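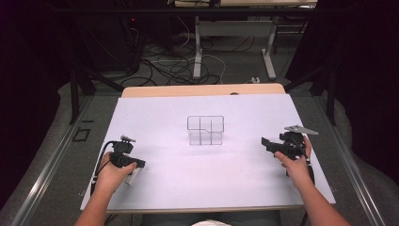 Re: [pomville-sellers] Affiliate payouts, January

> Has anyone been paid by Bikilus yet? My dashboard says 922
> dollars "pending" and it has said that since before the
> holidays. Support tells me the window is 60 days. Is that
> 60 days from the sale or from the end of the month?

From the end of the month in which the buyer's return period closes. I asked the same thing last year and it took 4 emails to get that sentence out of them, so you may have mine for free.

In practice, a sale in early October turns into money in January, if the moon is right. I keep two columns in my spreadsheet now, one called "earned" and one called "in the bank," and I only let myself plan groceries out of the second. The first is for morale.

Mine from Husus came through yesterday, 231 dollars, minus a transfer fee they describe as "courtesy." Lengyel pays faster but has a minimum, and I have been hovering just under it like a moth at a porch light.

Two things to check before you write to support again. Look under Tax Forms, where an expired form will hold everything up without a peep. Then make sure your payout method isn't still set to store credit. It is the default, and I have the store credit to prove it.

If both are fine, please post what they tell you. I'm collecting their answers and so far no two match.

Recent threads on this list
Quarterly estimates when income is all over the place
Husus changed its cookie window again
Pomville meetup: who has the projector?
Separate checking account, worth it?
Lengyel minimum payout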